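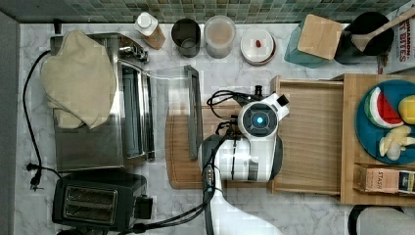
Figure 1. Worktop in the shared kitchen, with toaster oven, toaster, cutting board and storage containers along the tiled wall.

Use of Worktop Space in a Shared Student Kitchen
Project report, Household and Interior Studies
Submitted by Iestyn Prydderch
April 23, 2025

1. Introduction

This report considers how a single kitchen worktop is used by the residents of Dudura House, a student residence in which each kitchen serves one corridor. The project was set as part of the module on small domestic spaces. Its purpose was to establish which items are kept permanently on the worktop, which of these need to be there, and whether a clearer area for preparing food could be obtained without building work or the purchase of new furniture.

The subject was chosen after residents raised the matter at a house meeting. Several stated that they prepared food on the dining table, or on top of the refrigerator, when the worktop was full. The residence office gave permission for the study on condition that no resident's belongings were thrown away.

2. Method

The worktop was observed over a period of 3 weeks. Residents were asked to use the kitchen as they normally would. A short questionnaire was left beside the door and 96 completed sheets were collected from the corridors of the building, not all of which concerned this kitchen. The sheets asked which appliances were used, at what time of day, and where each person usually prepared a meal.

A proposed layout was then drawn to scale and discussed with residents. Drawings were prepared by hand and later copied into the Vullow planning software available in the department.

3. Existing arrangement

The worktop has a white, marble-patterned surface and a backsplash of green and grey mosaic tiles. As Figure 1 shows, the two heating appliances occupy the left side, with the stainless steel toaster oven placed further back and the black two-slot toaster nearer the front. Smaller containers are kept in a row against the tiles, together with a black utensil holder. A box of cereal is kept at the right-hand end of the same row.

The cutting board lies flat in the middle of the worktop. A clear panel, bought by a former resident to protect the surface, partly covers it. Most respondents did not know what the panel was for, and those who used the board said that they first had to move it elsewhere.

Power cords take up more of the surface than was expected at the start of the project. One runs down the left side from behind the toaster oven, and another from the toaster along the front. Neither appliance has a fixed place for its cord when it is not in use.

4. Findings

4.1 Appliances

The toaster was reported as the most used item in the kitchen, chiefly in the morning. The toaster oven was used less often and mainly in the evening. Residents were divided on whether both should remain. Those in favour of keeping the toaster oven pointed out that the main oven is slow to heat and is too large for one portion.

The beige cloth kept over the toaster oven was the subject of several comments. A cloth should not be left on an appliance of this kind, whether or not it is switched on, and the house rules already say so. A hook on the side of the nearest cupboard would serve the same purpose.

4.2 Containers

The containers differ in shape and material, and include both round and square lids. They do not stack. Few carry a label, and respondents frequently could not say to whom a given container belonged - in two cases the owner had moved out of the building. Tall items in the row were found to be less of a difficulty than bottles laid on their side, which take up depth that could otherwise be used.

4.3 Preparation area

The central part of the worktop is the only position with enough depth for a cutting board and a bowl together. It is also the part most often used to put down shopping. Residents who cooked for more than one person described this as the main cause of disagreement in the kitchen.

5. Proposed arrangement

It is proposed that the toaster oven should stay in its present position and that the toaster should be moved to the shelf beside the window, where there is a second socket. Cords should be gathered with reusable ties. The clear panel should be stored upright in the gap next to the refrigerator, and the cutting board kept uncovered.

Dry goods, including cereal, should be moved to the wall cupboard. A Terker shelf rack, already owned by the residence and held in the basement store, would fit inside this cupboard and provide a second level. The utensil holder should remain where it is, within reach of the hob.

6. Limitations

The study concerned one worktop only. The questionnaire did not separate residents who cook daily from those who rarely do, and this should be corrected if the work is repeated. The proposed layout will be tried in June, after the examination period.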